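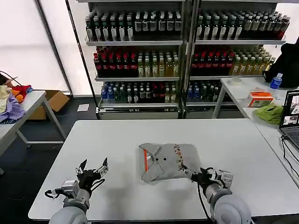 Four Weeks With the Wilivby Wagon

Home | Road Notes | Garage | Back Issues | Subscribe

I finally gave the hatchback back to my sister and picked up a used Wilivby wagon in February, and I'm smitten! It's the 4 cylinder, nothing fancy, with 615 miles on it since I signed the papers (mostly grocery runs, plus one long haul up to Aravena and home again). The seats are great. The radio is not – it forgets my phone every time I stop for gas, and I've started just humming.

Mileage has been better than I figured, about 31 on the highway. The back seat folds flat with one pull, so my bike goes in with both wheels on. My only real gripe is the rear wiper, which squeaks like a gate. New blade is on order from Zollex and I'll let you know how it fits.

Next issue: floor mats, and whether the 6 speed is worth hunting for.

Comments (3)

Szu-yu Pan: Mine forgets my phone too. Deleting all the old pairings helped for a while.

Amber Treloar: What did you pay for tires?

Necati Işık: Squeaky wiper club, checking in!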